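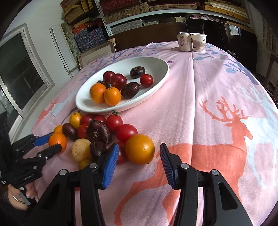

31st May. Tasting prep day for the Prandoler fruit boards, and I'm writing this up while I still remember what I was thinking. The question is still how to mix colors on a plate so the dark fruit doesn't vanish. Mangosteens are the trouble, as usual – lovely things, but put three of them on a plate with one behind an orange and that one is as good as gone, just some dark body and the calyx showing. The two oranges side by side at the front edge of the white oval plate do look great, though! I'd keep those. The reds I'm less sure of, they run together a bit. The rest of the fruit is in a pile on the pink cloth, heavy on tomatoes, and I like the mangosteen in the middle of it with its flat calyx end up (so much better than on its side, you get the whole little flower shape).

Shopping: Mercado again, 11 for the mangosteens, which hurt. In January they were hopeless and I gave up on them, so fine. The potato is going back to the kitchen. It's a nice pale yellow with the speckles and all, but it does nothing for a fruit board.

Cloth: the pale pink stays for now. I still want to try the gray one from Trakedham before we settle, mostly for the yellow tomatoes.

To do:
– try one plate with the mangosteens in front and the oranges behind
– ask Zisimer if the oval plate comes any bigger
– leave tomatoes out of the fridge overnight, 60 degrees in the pantry is plenty cool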